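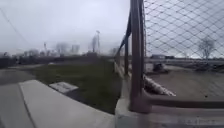
Rimgate Charity Run: FAQ

When is it?
In September. The start is at 9 a.m. and check-in opens an hour earlier.

How long is the course?
Either 3 or 14 kilometers. You pick one when you sign up.

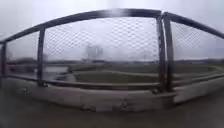

Can I switch distances?
Yes, until check-in closes.

How much did last year's run raise?
$1,963, from 421 runners.

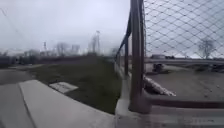 Can I run with a stroller?
Only on the short course. Please start at the back.

Who do I contact?
Fidel Ledesma, at the Rimgate race desk.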